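Call for participants: play kitchen sorting and folding sessions

Matance is looking for adults to join a series of short sessions at our Flanden room. The work is simple and quiet. You will sit or stand at a table, fold cloths, put toy dishes and toy food in their places, and tell us afterwards which steps were easy and which were annoying. We use the results to write the tidying instructions that go into our play kitchen boxes for day care centers. 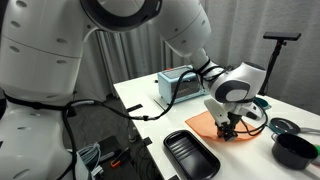
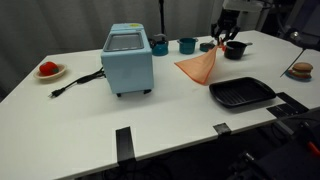 The orange cloth is in both pictures, on the white table.

Do I need experience with children or with housekeeping?
Experience is not necessary. We ask for people who can follow a short written instruction in English and who are at least 18 years old. Parents, students and retired persons are all welcome, and we are also glad if you have never folded a kitchen cloth with any system.

What you will do

Each participant comes for 4 sessions, and each session takes one hour including a break. In the first one you fold cloths only. We give you a small pile and one instruction card, and you fold in the way the card tells you. Then you fold again in the way you do it at home. Many people are surprised how different the two are, so please do not prepare.

In the second and third session you work with the toy kitchen. The set has a kettle, a cooking pot, a saucepan, a grill pan, small plates, and toy food such as a tomato and a hamburger. There is also a light blue toy appliance with a cord. We ask you to clear the table so that another person can find everything, and to lay the cloth where you think it belongs. Some participants hang it, some put it under the pot. Both are fine for us.

The last session is a conversation. You read the draft instructions of that week and mark the sentences which are not clear. My own English comes from school and from work, so I am thankful for every mark.

Who can take part

You should be able to use both hands for light work and to see small parts well (glasses are no problem). You should be free on Monday, in the morning or in the late afternoon. If you took part in our Felach sessions, please wait for the next call - we need people who do not know the cards yet. Employees of Matance and members of their households cannot take part.

What we offer

You receive a gift card after every session, and a play kitchen box if you complete all of them. If you stop earlier you keep the gift cards which you already have. Travel by bus or train is paid back when you bring the ticket. Coffee, tea and water are in the room. We cannot offer child care during the session, but a companion may wait in the reading corner next door.

Your notes and comments are kept under a number, without your name. We write down the time you need for every task, and you may ask for your own results when the series is finished.

How to apply

Please write a short message to Mwangi Okoth at Matance with the subject line "Cloth and kitchen". Tell us your age group, the hours which suit you, and if you are left-handed or right-handed. We want a good mixture of both, and left-handed people were missing in the last series. A resume is not needed.

The sessions start in December. You will get an answer from us in any case, also when the places are already taken. The room is on the ground floor of the Bozsik building, and the entrance has no steps. Please ring at the side door, as the front door is locked after 5 p.m.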